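Home | Forums | Robotics & Automation | Simulation | Log in

Left arm drops the part when it lifts – what am I missing?

Posted by Heriberto Condori, Jul 8, 2025
547 views | 2 replies | Share (22)

Hi all! I'm building a two-arm pick and place job in simulation (the project is called Boiko, long story) and I'm stuck on something that looks like it should be easy. The left arm has to grab a little lavender block with black circles on it and put it in the turquoise tray. Close-up first, then the whole table:

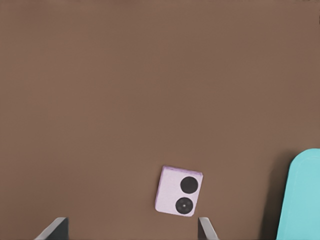
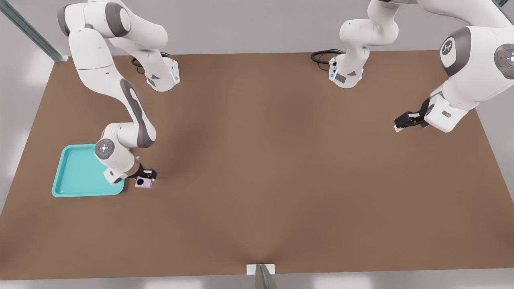

I ran 200 episodes over the weekend and in nearly 22 of them the block shoots out of the fingers the moment the arm starts lifting. I don't mean it slips a little. It goes flying across the table like a watermelon seed, and twice the fingers ended up buried inside the block and the whole arm started shaking. The right arm just stays parked for now, so I don't think it's involved.

I've already tried more friction on the block, which got me fewer slips but the shaking was worse. I also tried a slower lift and that did nothing at all. Grip force is set to 500 in the config, and I'll admit I copied that from an older project and have no idea what the units are. Before this goes anywhere near the real arms in September I'd really like to know if it's a sim thing or a me thing.

Sylvain Gautier
5 replies liked by members

Bit of both, I'd guess. Fingers ending up inside the block means the solver can't push them apart as hard as your controller is pushing them together. Then the lift starts, the overlap gets resolved all in one step, and off goes your watermelon seed.

Drop that 500 way down first. Go low enough that the block clearly slides out, then creep up until it holds, and stop there. After that, cut your physics timestep in half and run the same seeds again. If the failures mostly go away you've found it. I'd put the friction back where it was too, or you'll be chasing two things at once.

Also check how square the block is to the fingers in the bad runs. If it starts out rotated and you close without matching the angle, you get one corner against one finger, and that kind of contact is nasty. I had the same trouble on a job for Alumholm and fixing the wrist angle cleared up more than the force did.

And please don't take those numbers to the real arms as they are – set a force limit on the hardware side and keep your hand on the stop button for the first runs.

Helpful? Yes (22) | No

Lionel Ferrand

Had this last year. Reinstalled everything and it went away. Maybe try that?

Helpful? Yes | No

Related: Collision meshes | Gripper tuning | Timestep basics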